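Home Products Support Manuals Contact
Search this manual Go
Reading time: 4 min

Section 4. Setting Up the Flulwood Storage Cabinet

4.1 Before you begin

Read this section in full before moving the cabinet. The Flulwood is supplied in two cartons. Check the contents of both against the packing list inside the lid of the smaller carton. If a part is missing, contact the Brarkthorpe service desk and quote part number 614 (shelf kit) or 817 (door kit).

Assembly requires two adults, a Phillips screwdriver and a level.

4.2 Choosing a location

1. Select a firm, level floor. Thick carpet must be cut away or covered with a flat board.
2. Leave a gap of 100 mm between the back panel and the wall.
3. Confirm that both doors can open fully without meeting a light switch, radiator or door frame.

CAUTION: Do not place the cabinet in front of an electrical panel or an emergency exit.

4.3 Assembling the body

1. Lay the back panel face down on a clean blanket.
2. Fit the side panels to the back panel. The slots for the shelf clips must face inward.
3. Insert the 12 long screws by hand. Do not tighten them yet.
4. Fit the base, then the top.
5. Stand the cabinet upright with one person at each side.
6. Check with the level, turn the feet as needed, and tighten all screws.

Note: If the doors will be hung on the left (Eda version), reverse the top panel before step 4.

4.4 Fixing to the wall

WARNING: An unfixed cabinet can tip over and cause serious injury. The wall strap must be fitted before any shelf is loaded.

1. Attach the strap to the bracket at the top of the back panel.
2. Mark the wall and drill. Check first for pipes and cables.
3. Pull the strap tight and close the buckle.

The screws supplied are suitable for wood studs only. For other walls, obtain suitable fixings from a hardware supplier.

4.5 Loading the shelves

Place heavy items on the lowest shelf. Small loose items should be kept in open bins. Bins from the Pascual range fit the shelves without adapters; measure any other metal or plastic bin before use.

Retighten all screws after the first month of use.
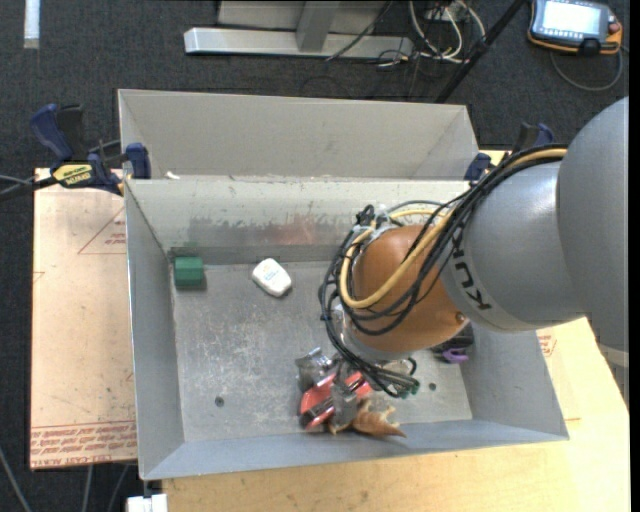 Figure 4. Small assorted items in a rectangular metal bin.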